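Notes on the sorting task, before I forget them

The regional sorting brief landed in January and our club spent the first fortnight arguing about it. The task is simple to state. Blocks of four colours and several shapes go down on a board in no particular order, and the arm has to push every one of them into its colour group without lifting anything. No gripper, no suction. You get a blunt cylinder on the end of the arm and whatever you can do with contact.

I had assumed pushing would be easier than grasping, and I'd like the record to show that Lleucu Meredith said otherwise at the first meeting. A grasp either holds or it doesn't. A push is a small negotiation with friction, and the block gets a vote. If the contact point is off the line through the centre of friction, the thing rotates, and then your next push starts from a pose you didn't plan for.

We run two pieces of software. Skemus is the planner, written mostly by Marek Štefanec over the summer holidays, and Mirkivo is the vision side, which Lụa Nông and I share. Mirkivo finds each block, gives it a colour and an x, y and heading, and passes the lot to Skemus. Skemus picks a block, picks a contact point, and drives the tool a short distance. Then it backs off and asks for a fresh look. The first version pushed the whole way to the target in one stroke, which was quick and mostly wrong. We capped the stroke at 88 mm, and the heading error at the end of a push came down enough to be recoverable.

The maple board was a late change. Before that we pushed directly on the table, and the holes are a fixed grid that small blocks like to catch on. Samuele Russo offered an old bench top, already glued up from strips, and we cut it to size. The grain runs across the board, and you can measure the difference: a push along the grain travels a bit further past the stopping point than a push across it. Skemus now has a separate friction term for each direction. I'm not certain it earns its keep, but Marek is fond of it.

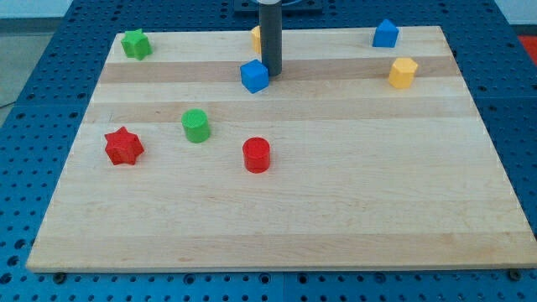 Shape matters more than we allowed for. Cylinders standing upright are forgiving in heading, as they have none worth speaking of, but they wander off the tool sideways if the contact is even slightly off centre. Cubes behave if you meet them square on a face. The stars are a nuisance. Push one between two points and the tool seats itself in the notch, and you can steer it like a trolley. Push on a point and it spins. Most of my February went into teaching Mirkivo to report the angle of the nearest notch, and it was worth doing.

The other problem was occlusion. With the camera in front, the arm hides whatever is behind it, and Mirkivo would report a block as missing, at which point Skemus would cheerfully plan a path straight through where it had been. Atieno Nyanda fixed this properly. A block that disappears behind the tool now keeps its last known pose for 3 seconds, with the uncertainty growing, and the planner treats it as an obstacle until it is seen again. If the time runs out, the arm retracts for a clean look. Slower, but we stopped shoving things off the back.

For anyone who wants numbers, we have logged 888 pushes on the current board. The failures fall into five kinds, and the largest by a good margin is a neighbour getting nudged on the way past. Skemus plans for one block at a time and has no real opinion about the others beyond avoiding them. Marek wants a proper two-block look-ahead. I would settle for a wider clearance and a sensible order, starting with whatever is nearest its own group.

Still on the list before the heat:

Recalibrate the colour thresholds under the hall lights. Yellow against pale timber is marginal in the late afternoon.
Sand the near edge of the board again.
Log commanded and measured tool position together, so we can stop blaming friction for what might be lag.
Ask Griffiths whether the spare motor controller has shipped.

Lụa has the logs if you want to run your own fit. The column headings are a mess; the third one labelled "theta" is the one you want.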